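물방울 스캘럽 접시 & 피크닉 테이블 세트 | 채(Chae) 살림가게

판매가 900바트 아니고요, 저희 가게는 포인트로도 살 수 있어요! 세트 하나에 287포인트, 모자라는 만큼은 결제창에서 카드로 채우시면 됩니다.

안녕하세요, 채 살림가게예요. 지난 1월에 접시만 먼저 올렸다가 "같이 놓을 매트는 없어요?", "포크도 분홍색으로 맞추고 싶어요" 하는 문의를 정말 많이 받았거든요. 그래서 아예 한 상 차림으로 묶어 봤어요. 제가 집에서 아이들 간식 차릴 때 쓰던 조합 그대로예요. 색이 좀 많다 싶으실 수도 있는데, 막상 식탁에 올려 놓으면 이 알록달록한 맛에 자꾸 꺼내게 돼요.

주인공은 역시 접시죠. 가장자리가 물결처럼 동글동글한 스캘럽 모양이고, 흰 물방울무늬가 들어가 있어요. 색은 분홍이랑 파랑 두 가지인데 저는 꼭 둘 다 두시라고 말씀드려요. 분홍에는 과일이나 케이크, 파랑에는 샌드위치를 올리면 예쁘더라고요. (저희 둘째는 반대로 써야 한다고 우깁니다만!) 한 색으로만 받고 싶으시면 주문 메모에 "분홍만" 또는 "파랑만"이라고 적어 주세요. 추가금은 없어요.

포크와 나이프는 손잡이가 분홍색이라 분홍 접시 양옆에 놓으면 바로 한 벌처럼 보여요. 나이프는 팬케이크나 부드러운 빵 자르는 용도로 생각해 주세요. 스테이크까지 기대하시면 제가 좀 곤란해요. 그리고 어린 아이가 쓸 때는 꼭 옆에서 봐 주시고요.

매트는 에사우(Esau) 제품이에요. 빨강, 주황, 크림, 남색, 회색, 갈색이 줄무늬랑 블록으로 섞인 직사각형 매트인데, 처음 들여올 때는 저도 살짝 겁이 났어요. 물방울 접시에 이 무늬를 같이 깐다고? 그런데 깔아 보니까 남색이랑 회색이 중심을 잡아 줘서 생각보다 차분해요. 무늬 없는 식탁이면 더 잘 어울리고요. 저는 요즘 손님이 오면 매트부터 깔고 그 위에 뭘 올릴지 고민합니다.

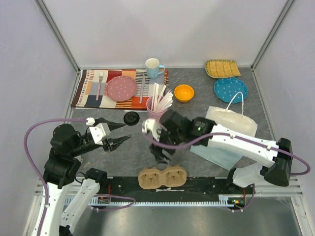 머그는 겉이 하늘색, 안쪽은 흰색이에요. 손잡이는 파란색이라 옆에서 보면 색이 한 번 더 들어가서 귀여워요. 안이 하얘서 우유보다는 코코아나 보리차를 담았을 때 훨씬 맛있어 보인답니다. 저는 아침마다 여기에 커피를 마시는데, 남편 것까지 하나 더 챙겨 둘걸 싶었어요. 머그만 추가하실 분은 아래 옵션에서 고르시면 돼요.

분홍 컵은 음료용으로 쓰셔도 되지만 저는 수저통으로 더 추천해요. 흰 플라스틱 빨대랑 숟가락을 한 다발 꽂아서 식탁 가운데 두면 다들 알아서 하나씩 뽑아 가거든요. 생일상 차릴 때 이게 은근히 편해요! 빨대와 숟가락은 코미어(Comier) 묶음으로 같이 보내 드려요. 집에 이미 많으신 분들은 "묶음 빼 주세요"라고 남겨 주시면 그만큼 포인트를 돌려드릴게요.

안쪽이 쨍한 주황색인 작은 볼도 들어 있어요. 방울토마토, 견과류, 찍어 먹는 소스 같은 것들 담기에 딱이고요, 시리얼 한 끼를 담기에는 작아요. 이 부분은 후기에서 종종 아쉽다고 하셔서 미리 말씀드려요. 식사용 볼이 필요하시면 프롤타크(Proltach) 코너에 있는 큰 볼을 보시는 게 나아요.

제가 제일 아끼는 건 사실 노란 쟁반이에요. 대나무살 같은 노란 띠를 엮어 만든 모양에 테두리만 초록색이라, 빈 채로 세워 놔도 주방이 밝아져요. 귤 몇 개 담아 두면 그게 그냥 장식이에요. 엮은 틈이 있으니까 빵가루나 설탕 묻은 과자는 종이를 한 장 깔고 올려 주시고, 청소는 마른 솔로 틈새를 털어 주시면 돼요. 물에 오래 담가 두지는 말아 주세요.

음료 들고 나가실 분들을 위해 컵 캐리어도 넣었어요. 펄프를 눌러 만든 황갈색 캐리어고, 동그란 자리가 나란히 두 칸 있어요. 카페에서 받아 오면 한 번 쓰고 버리기 쉬운데, 저는 서랍에 넣어 두고 양념병을 세울 때도 써요. 젖으면 약해지니까 물기 있는 컵은 한 번 닦고 꽂아 주세요. 작고 동그란 검은 뚜껑은 덤이에요!

포장은 흰 종이 쇼핑백에 담아 드려요. 손잡이도 흰 끈이라 깔끔해서 집들이 선물로 그대로 들고 가시기 좋아요. 택배로 받으시는 분들은 쇼핑백을 접어서 상자에 같이 넣어 드리니 놀라지 마시고요. 매장에서 직접 가져가시면 제가 그 자리에서 담아 드려요. 쇼핑백을 더 원하시면 2장까지는 그냥 드립니다.

많이들 물어보시는 것도 적어 둘게요. 색감은 화면마다 조금씩 달라 보일 수 있어요. 특히 분홍이 그래요. 접시랑 머그는 처음 쓰시기 전에 부드러운 스펀지로 한 번 씻어 주시고, 거친 수세미는 피해 주세요. 전자레인지와 식기세척기 사용 여부는 제품마다 달라서 안에 넣어 드리는 종이를 꼭 확인해 주세요.

단골이신 우빗 게데이(Wubit Gidey) 님이 이런 후기를 남겨 주셨어요. "매트가 제일 걱정이었는데 매트가 제일 마음에 들어요. 쟁반은 제가 쓰려고 산 건데 엄마가 가져가셨어요." 쟁반만 따로 파는지도 물어보셨는데, 네, 팔아요! 옵션 맨 아래에 있어요.

이번에 준비한 수량은 18세트예요. 다 나가면 매트는 다른 무늬로 바뀔 수 있어서, 이 무늬가 마음에 드시는 분은 이번에 데려가 주세요. 오후 2시 전에 주문하시면 당일에 포장해서 보내 드리고, 배송 중에 깨진 그릇은 사진 한 장만 보내 주시면 새것으로 바꿔 드립니다. 문의는 상품 문의 게시판에 남겨 주세요. 저녁에 몰아서 답을 드려서 조금 늦을 수 있어요.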